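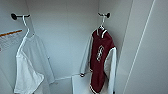

I have been thinking about clothes swaps again, mostly about why I like them so much better than shopping and why I can't get half my friends to come to one.

The last one was at Vimala's apartment, before the holidays. I took a big bag and came home with two things, a gray cardigan and a pair of corduroys that are a bit short on me (I don't care, I wear them with boots). My mother looked at the cardigan and asked who it had belonged to. I said I had no idea. She made the face.

That face is my whole subject today, I guess. I grew up wearing my cousin Thenmozhi's clothes. She was two years older and much neater than me, so everything arrived in great condition and left my hands in a state where no further cousin could possibly use it. I had her school sweaters, her raincoat, a yellow dress I would have slept in if they'd let me. It was completely normal. Then at some point in high school it stopped being normal and started being a thing you hid, and I spent a lot of babysitting money at the mall so that I could own a shirt with a tag on it. I can't remember a single one of those shirts. I could draw you the yellow dress!

I don't want to get preachy about this. People have good reasons for buying new. If you're a hard size to fit, a swap is a miserable afternoon of watching other people try things on, and I've been to some where the host really should have thought about that. Jagadeesh is six foot five and came along once to be nice, and he went home with a scarf. Shoes are also tricky. I won't wear someone else's running shoes and you can't make me.

But the "it's dirty" argument drives me up the wall. Wash it! You'd wash it anyway, or you should, because that new shirt has been tried on by who knows how many people in a fitting room before you carried it to the register. Hotel sheets have had a much livelier past than any cardigan of Vimala's, and my mother sleeps in those just fine.

The argument I take more seriously came from Do-yoon Ki, who I used to work with and who likes to pick at things. He says swaps make people lazy about buying, since you can always tell yourself the bad purchase will go to a good home. I thought about that for days. I think he's partly right. There was a woman at the last one with a coat she'd bought in the fall and never worn, and she was so cheerful about handing it over that I wondered if she'd buy another one just like it on the way home. I've done it myself. I once paid 100 dollars for a jumpsuit on the theory that somebody, someday, would want it.

Still, I'd say the swap is where I finally had to face that jumpsuit. In my closet I could ignore it for years. Out on Vimala's couch it sat there all afternoon with 13 women walking past it, and I learned more about my taste than I ever had from a mirror. I took it home again. It's a humbling thing to carry on a bus.

What I'd love is for swaps to be a bit more boring. Right now they're an Event, with wine and a theme and a group chat that starts weeks ahead. I'd rather have a rack in the laundry room of my building where you leave a sweater and take a sweater and don't have to make small talk about it. I've asked the management twice. They're worried about clutter, so I'm going to try again in March and offer to tidy it myself.

Meanwhile the corduroys need a button. If anyone has a brown one, medium size, four holes, I'll trade you a jumpsuit.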